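Right, thread time. Several of you asked how a two-person outfit budgets for a robot arm, so I'm going to tell you what we got wrong first and what we got right second. Tea recommended.

Background for new people: me and Hedvika Charvát, small project, teaching an arm to do kitchen jobs. Lids, tubs, bags, putting stuff away. We do it in an ordinary kitchen with ordinary worktops and that decision has cost us more than I'd like to admit.

Mistake one. We budgeted for The Arm. Capital T, capital A. We had one line in the spreadsheet that said "arm" and then a much smaller line that said "bits". Reader, the bits.

Bits, a partial list: gripper, spare fingers for the gripper, stand, clamps, depth camera, something to hold the depth camera up, longer cables, cables to replace the longer cables (wrong end), a second power strip, a box to keep all the bits in.

Clamps get their own post. A decent big C-clamp is a lovely thing and you should buy more than you think. I bought the cheap ones first and then bought the proper ones, so I paid for clamps twice. Do it once!

Mistake two was lead times. We ordered the gripper from a reseller called Zunham and I planned the whole month around the delivery date on the quote. The date on the quote is when they hope to post it. Ask for it in writing, and ask what happens if it slips.

It slipped. We spent that time moving an arm with no hand on it round a kitchen, which is quite good practice for paths and absolutely useless for lids.

Okay, what we got right. We asked for a loan unit before we bought. Trurdale let us have one for 5 weeks for a fee, and they knocked the fee off when we ordered. Loads of suppliers will do this if you ask and hardly any of them put it on the website.

The loan told us two things a spec sheet never would have. First, reach. On paper we had plenty. In a kitchen you've got a worktop, a wall, a window and cupboards all wanting the same bit of air, and the arm has to fold itself up to get at anything near the front edge.

Second, grip. Two fingers are fine for a box with straight sides. They are much less fine for anything with cling film or a floppy bag on it. We nearly went for a fancier hand and then I looked at the price and went for a walk instead.

(We stuck with two fingers. Still think it was the right call at our size. Anežka Hájek disagrees with me and will be in the replies shortly, hi Anežka.)

Some numbers because you'll ask. We put £1,000 aside for "things we haven't thought of" and I felt very grown up. There's £141 of it left. The biggest single bite was £300 on mounting, and I'd have sworn blind we had mounting covered.

So if you're writing a budget now: take your bits line, look at it sadly, and double it. Then add a line for props. We get through a silly amount of food tubs, and you want several the same so you can swap one out when a clip goes and carry on with the same task.

On props, buy see-through AND solid ones. Clear plastic is a pain for depth cameras in general and you want to find that out in week one with a cheap tub, when you can still change your mind about the camera.

Insurance! Ring them before it arrives. I had a very long call with ours where I said "robot" and they heard "robot hoover" and we went on like that for a good while. Get the model name and the weight in front of you first.

Next up is the June order. I've got a quote from Dvořáček for a second stand and a proper cable guide for the arm, and Hedvika wants a spare set of fingers on the shelf at all times, which I was against until I saw the wait for new ones.

Also pricing up a second arm with the group over in Poltitz, splitting the cost and sharing it month about. Not decided. If you've ever shared kit between two places, tell me who paid for the van, because that's where our chat has got stuck.

That's your lot for now. Spreadsheet template going up once I've taken the swearing out of the comments column. Leaving you with the tub job, which is what all this money is for. 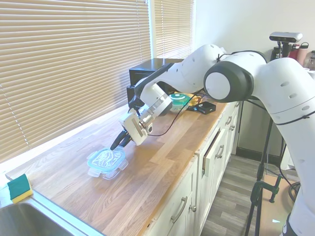
Fingers over the corner of the tub, plastic wrap or bag still scrunched up on the lid.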